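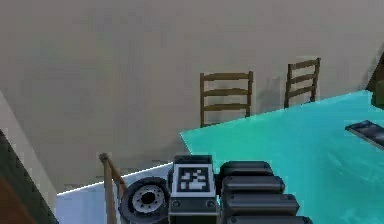
PRE-PURCHASE SITE CHECK: MOBILE ARM, HOME LAYOUT

1. Table approach. Chairs on far side. Price the narrow base. Comment: quote from Dronari due April.

2. Doorways. Small items left on floor; budget a low sensor.

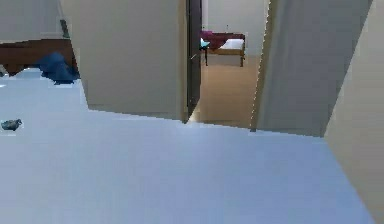 Threshold height still to be entered before the base is ordered.

3. Rugs. Check wheel grip and edge lift. OPEN 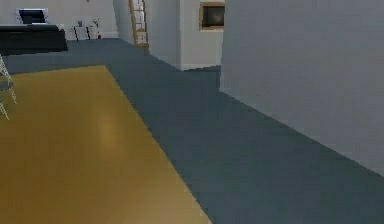
Yellow rug and passage beside gray wall.

4. Doors. Lever handle, door part open. Allow $500 for gripper pads.

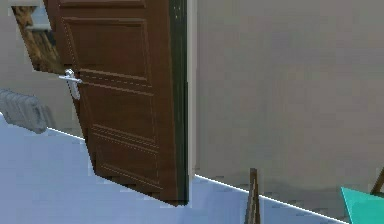 Telma Zapata
Hold item 4 until Juntunen confirms lever force.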